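The trouble with a white table
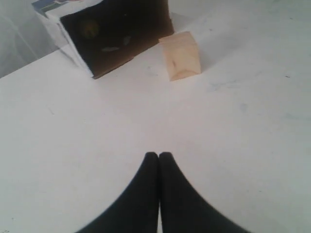
Krystyna Ostrowski

I was told a white table would make the room feel bigger. The woman in the shop told me, my sister told me, and a magazine at the dentist told me twice in the one article. I have now lived with the thing long enough to have an opinion, and my opinion is that the room is the same size it always was and I spend more time looking at smudges.

They're grey, mostly. A few little scuffs over on the right-hand side, one rounder mark closer to the middle that's a shade darker than the rest, and a speck near the edge that I would have sworn was a crumb. On the old pine table you'd never have known. That table took candle wax, texta and the year I tried making my own sausages, and it looked no worse at the end than it did when we dragged it home. I gave it to Lautaro in July and I've regretted it on and off ever since.

The finish is what they call matte, and I was sold on it as the practical choice. Gloss shows fingerprints, they said. Fair enough. But gloss also wipes, in my experience, and a matte surface seems to hang on to whatever you rub across it. I don't know the chemistry. I do know that I've had a cloth in my hand most evenings this winter.

So I did what everyone does and went looking for advice, and most of it was rubbish. Here's how I got on, for anyone else who was talked into white.

Bicarb paste. Every second website swears by it. I put it on two of the marks, left it for half an hour and wiped it off, then wiped off the white film it left behind, then wiped again. One mark went faint. The other looked the same to me, although my neighbour Nélida said she could see a difference. Nélida is a kind person.

The Vuvutix sponge. It's one of those dense white foam ones that wears away as you use it. It did shift a scuff or two, I'll give it that. It also left a patch that looks slightly smoother than everything around it if you crouch down when the lamp is on. I've stopped crouching. Mirta, who has more patience than I do, reckons you need to go over the entire surface so it all ends up the same, and that sounds to me like sanding a table by hand with a very expensive eraser.

Dish soap and warm water. Works on food. Does nothing for scuffs and never claimed to.

A pencil eraser. This was my own idea and I was quite pleased with it. It took off one thin line and made a smear of another, so call it even.

Toothpaste. No. I'm not putting toothpaste on furniture.

I also asked the shop. They recommended their own cleaning spray at $22 a bottle, and I might have fallen for it if I hadn't read the back, where it said to test on a hidden area first. It's a flat white table. Which area is hidden?

Where I've landed, grudgingly, is on prevention, and even there I have doubts. The marks seem worst at the end where things get put down and pushed along: keys, the laptop, boxes off the doorstep. Cardboard is softer than a set of keys, but I've started to suspect it anyway, the way people slide a carton across instead of picking it up. I've asked the household to lift. The household has nodded.

Shireen wants me to get a runner down the centre. Then I'd own a white table with a cloth over it, and I'd be washing the cloth as well. She says coasters, then. We have coasters. They live in the drawer.

What I will say for it is that when the table is cleared off and the afternoon light is soft, all that pale open space does look rather nice — calm, even — and I can go a good few minutes before the round mark catches my eye. I tried the bicarb on that one again last night. I'll have another look in the morning with my glasses on.

If you've got a method that works on matte white and doesn't come in a spray bottle, leave it in the comments. Lautaro, if you're reading, how's the pine?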